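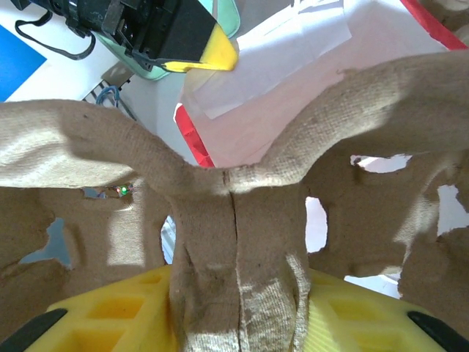 Tan fibrous surface, close up, seam down the middle.

Prembridge 42 Mainsail Cover
Item no. 1294
Updated Tuesday, June 15, 2021

Back in stock, both colors. Boom cover for club racers and weekend cruisers who leave the main on between sails. Zips up the front of the mast, hooks under the boom, done. One person can do it - two if it's blowing.

What you get
Cover, mast collar, five shock cord ties, stuff bag. Battens not included, it doesn't need any.

Fabric
Solution-dyed acrylic, same cloth as last year. Breathes fine so the sail doesn't mildew under it. Thread is the UV kind, double row on every seam that takes a load. Chafe patches at the topping lift and at the aft end. Last year's cover had no aft patch, we heard about it.

Colors
Navy or oyster. No red this season, mill is out untill July at the earliest. Don't hold your boat project for it.

Fit
Measure the boom from the back of the mast to the end cap. Then measure around the whole stack at the mast with the sail flaked and tied, the way you normaly leave it. Send us both numbers. If you have lazy jacks say so on the order, we add slots. Slots can't be moved after. Winch on the mast? Tell us how high it sits off the gooseneck.

Old full-batten sails stack tall. If yours is one of those and the girth is close, go up a size. A loose cover can be cinched, a tight one just eats zippers.

Putting it on
Collar first. Snug it above the headboard, zip down, then work aft along the boom. Hooks last. Leave the aft tie a little slack so water runs off. Taking it off is the same thing backwards, roll it toward the mast and it goes in the bag.

Care
Hose it off, cold water, mild soap if you must. No dryer. No bleach on the navy. Rinse the zipper with fresh water every couple weeks if you're on salt, and run a bit of wax on the teeth.

Shipping and pickup
Stock sizes leave in 2 business days. Custom slots take longer, call first. Free pickup at the Pustgate loft or off the Srour dock on race nights, just ask when you order. Jendarstead members get the club rate, put your sail number in the notes box.

Returns
Unused, in the bag, fine. With slots cut, no - repairs only.

Questions on fit go to Nadine Nasrallah at the loft. Email is better than phone during regatta weeks, she's on the water most afternoons.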